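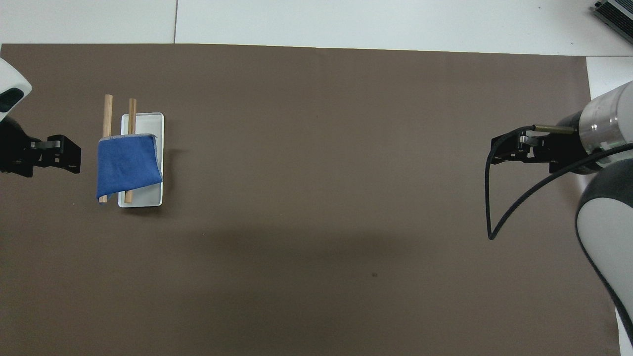

Home » Family » Money » How to set up a chore chart your kids won't abandon by the weekend

Every family has a dead chore chart somewhere. Ours was on the inside of the pantry door, with one gold star on it, awarded to me.

The version below has lasted in our house through two school years and a move from Mulomley to Wallin, during which it spent a month in a box marked BATHROOM. It takes an evening to set up. You need paper, a pen, a jar of coins and a thick skin.

Step 1. Write down the jobs before you tell anyone

Walk through the house after dinner and list what needs doing. Be specific. "Tidy your room" is an invitation to a legal argument. "Put the clothes on the floor into the hamper" is harder to appeal. Stop when you get to nine jobs, even if the house has more to offer.

Step 2. Split paid jobs from unpaid ones

Clearing your own plate is unpaid. So is making your bed, and so is flushing. Paid jobs are the ones that help somebody else: feeding the cat, sorting the recycling, wiping down the table. Draw a line across the page and put the unpaid list on top, so they have to read past it to get to the money.

Step 3. Set the rates

We pay 25 cents for a small job and a dollar for anything involving the litter box. Pick numbers you can stand to pay every week, then check that you own the coins. A parent who says "I'll owe you" three times running has taught a lesson, though probably the wrong one.

Expect a pay dispute by the second week. Our six-year-old asked for a raise on the grounds that she was now "nearly seven." We agreed to review it in October and she wrote that down.

Step 4. Choose a payday

Tuesday works for us. Weekends are too full, and a Friday payout goes straight into the candy rack at Andon, the corner store, before you've parked. Pay in cash, at the table, with the chart in front of you.

Step 5. Keep the record simple

We tried an app called Clenalell for a while. It has badges and a cartoon otter, and it sent me 154 notifications before I found the setting. Now each child puts a check mark on the paper and a parent puts a second one beside it. Two checks, one payment. If a job wasn't done properly, it waits for its second check, and so does the child.

Step 6. Let them quit a job

Once a month, anybody can swap one job for another, as long as somebody else will take it. This is how I came to have the litter box.

If it stalls

Cut the list in half and start again on the next payday. Don't give back pay. Don't make a speech either; I have tried the speech, and it was received in silence by two children and a cat.

Filed under: pocket money, chores, school-age kids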